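Filitz Community Help > Robot Cells and Simulation > Faults and Safety

Inverted arm drops toward the work surface when the stop is released

Posted by Muammer Yaman, Apr 21, 2019

I am writing on behalf of the automation laboratory at Gündoğdu. We operate a ceiling-mounted arm with a parallel gripper and rehearse all pick-and-place work in a simulated cell before it is permitted on the hardware. In March we recorded a fault that we have not been able to close.

When the emergency stop is pressed with the gripper low over the work surface, the arm halts correctly. When the stop is released and the drives are enabled again, the arm moves downward by about 30 mm before it holds position. On the hardware this resulted in a bent finger and a cracked mug. No person was inside the guard. In simulation the same sequence was run 4,000 times, and the drop occurred in 369 of those runs. The payload setting has been checked against the gripper data sheet. The controller reports no error at any point.

We would be grateful for guidance on the following: is this a brake matter or a settings matter, and may we continue to use the cell in the meantime?

Farbridge Support Desk

The arm should not be used near persons or fixtures until the cause is known. Please confirm the mounting angle stored in the controller. An arm installed upside down and configured as a floor-mounted unit will apply gravity compensation in the wrong direction. The error is small when the arm is folded and grows as it reaches out. Some controllers keep the angle in two places, one for normal motion and one for recovery after a stop, and a firmware update may return the second to its default value. If the two values differ, correct the second, restart the controller and repeat the test at reduced speed with the gripper well clear of the surface.

A brake fault would normally appear while the drives are off. Your report describes movement after they are enabled.

saritz_user

Had the same thing once. Restarted it and it went away. Check the cables also.

Muammer Yaman

Thank you. The recovery value was indeed set to floor mounting. It has been corrected in the simulated cell, and the hardware remains locked out pending a brake inspection. The test layout keeps the plates, crates and small objects on the perforated surface below the inverted arm.

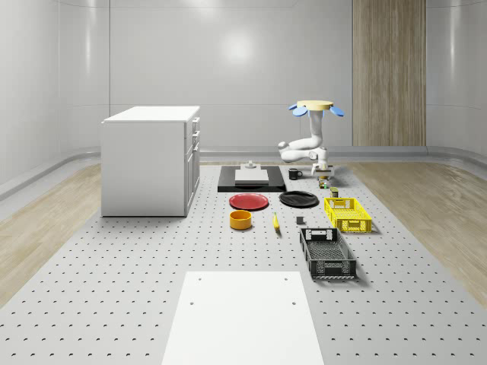
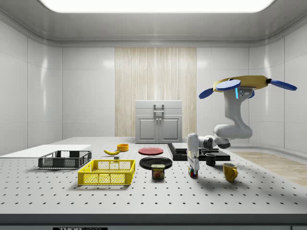
İlker Tatlı

Please do not treat a restart as a remedy, as was suggested above. A drop that occurs in some runs and is absent in others can easily stay away for a day and come back. I would also ask that the brake inspection go ahead even if the corrected value gives clean results, and that the release height be written into your procedure. Ours requires the arm to be raised under manual control at low speed before any program is resumed, with the guard closed throughout.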